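Filed under: Home Life, Small Spaces

The Great Kitchen Table Clear-Out

I have been in our place in Honamdale for seven years now, and for most of that time the kitchen table has been where things go to wait. Mail, batteries, birthday candles, a phone charger for a phone we don't own anymore. In May I finally got fed up (I'd lost the water bill twice!) and decided everything on it needed somewhere else to live.

My one rule was no shopping until I'd sorted. I broke it on the second day, of course, and came home from Dotano with a bag of bins and a big grin.
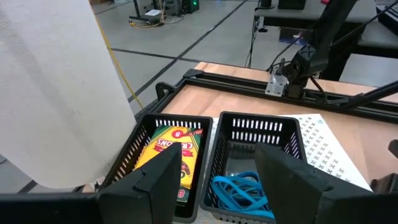

Slotted baskets, with crayons in the left one.

What worked best for me was sorting by when we use a thing. Breakfast stuff together, homework stuff together, and all the paper in one folder that I go through while the coffee brews. I tried sorting by type a couple of years back and it lasted almost 5 weeks, mostly on stubbornness.

The other thing I'd tell you is to go up. Small kitchens have so much air in them, and a little riser gets you a whole second layer for not much money. Measure under your cabinets first, though. I didn't, and the tall shelf I was so proud of now lives in the bathroom.
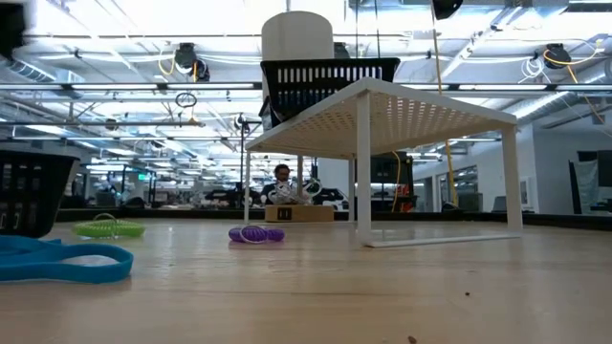

Basket up top, table still free underneath.

We eat dinner at the table again, which feels kind of fancy on a plain old spaghetti night. The junk drawer is next and I'm a bit scared of it.

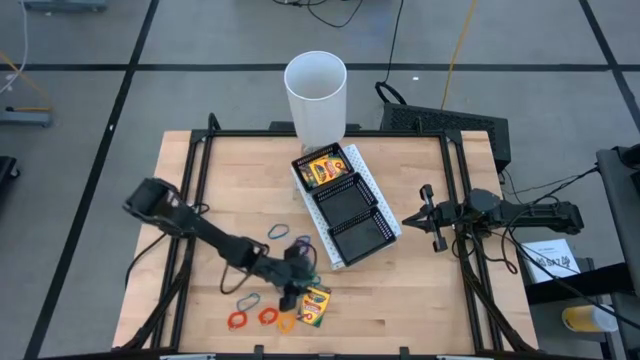
What to do with the leftovers

I had two grocery bags of extras by the end. The pens went to the school, the candles went to my sister, and the mystery cables are in the garage until I feel braver. If you've got a good home for old chargers, write back and tell me!

69 shares | 5 comments

Recent items
Divik Lane yard sale: what I sold and what came home again
My freezer soup routine
Hashemi Market's new hours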